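Section 4. Running the bottle demonstration for visitors

Read this before an open day. The bottle demo is the one everybody asks for, and it is easy to oversell. The hand-held gripper has a person's arm behind it, so a good grip says something about the fingers and very little about automation. Tell your visitors that before you start.

You will need the gripper, a clear plastic bottle with its cap screwed on, and a desk.

1. Check the screws on both finger plates.
2. Stand the bottle upright on the desk, partly filled.
3. Bring the fingers in from either side, one ribbed pad to each side of the bottle.
4. Close slowly. Stop when the pads bend.

Note: The Traneck sheet gives a pad life of 1,000 grips. We changed ours at 700 and would not have wanted to go further.
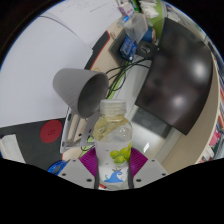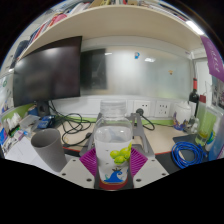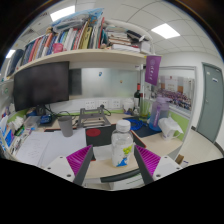 Clear bottle and ribbed finger pads, at a working desk.

Gizella Szalai
Demonstration lead, Virnora

5. Lift a few inches, hold, and set the bottle down. Do not shake it to impress people.
6. Let a visitor try. Keep your own hand near the bottle.
7. Write down every grip, including the drops. At our December open day we logged 245 grips, and over half were by people who had never held the tool.

Caution: Keep fingers out from between the pads while someone else has the handle.

Caution: Do not promise that an arm will do the same. Bence Vida asked the Istham people for drop figures with the gripper on an arm and got a brochure. Until there are figures, say "we don't know."

Note: If the bottle slips twice in a row, wipe the pads with a dry cloth and go back to step 1.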